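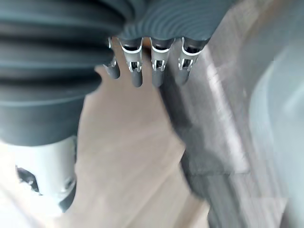
Four fingertips, with a pale, out-of-focus surface behind them.

Robots at Work: The Linen Room Project

Skundley cleans and repairs cloth goods for hotels and clinics from a single building in Briltport. Since March, part of the sorting and folding work has been moving over to robots, one task at a time. The arms are being taught in an upstairs office, and the people teaching them are the same people who used to do the folding downstairs. This page has pictures from that work, with notes from the staff on how their jobs have changed.

The first thing most people ask about is the hands. Each of the four fingers seen in the top picture has a metal bracket at the joint and a rounded dark gray tip. Firouzeh Zarei folded by hand for 13 years before she moved upstairs. She now spends most of a shift deciding what a good grip is and writing it down.

"I never thought about how I picked up a towel," she said. "Now I have to say which corner, how hard, and when to let go. My hands are less sore at the end of the day. My head is more tired."

Her pay grade went up one step with the move. Her hours did not change, but she no longer takes the early start at 5 a.m., and she says that matters more to her than the money.

Four people work upstairs at present. Babak Akbari plans the tasks and keeps the list of cloth types, which stands at 44. Each type gets its own entry with notes on weight, stretch and what tends to go wrong. Thin dark cloth is near the top of the list for trouble. Thick cotton is near the bottom.
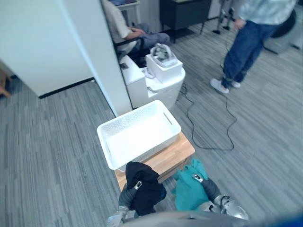
Black cloth on the left, teal on the right, both held over the table by the basket.

Basket work is the task most people in the building know about. It covers lifting cloth, moving it and setting it down, and it comes before any folding is tried. A task is run 74 times before it is signed off, and if the cloth type changes the count starts over. Bořivoj Tóth keeps the count. He also handles the cables and the charging, and he is the one to call if an arm stops partway.

Downstairs, the change has been slower. The folding line had seven people on it last year and still has seven, though two of them now split their time between folding and checking. Management has said in writing that no one will lose a place on the line before the end of the trial. Firouzeh Jalali, who speaks for the line staff, asked for that letter and got it. She would like the next one to cover a longer period.

"People are not against it," she said. "They want to know what their job is next spring. Some want to train for upstairs and some would rather stay where they are - both of those should be fine."

Training places open again in the fall. Staff at the Balogh Street site can apply as well. No experience with computers is needed, but applicants should have worked with cloth for at least a year. Ask Sepehr Taheri in the front office for the form, or pick one up at the break room desk.

More pictures will be added when the folding trials begin.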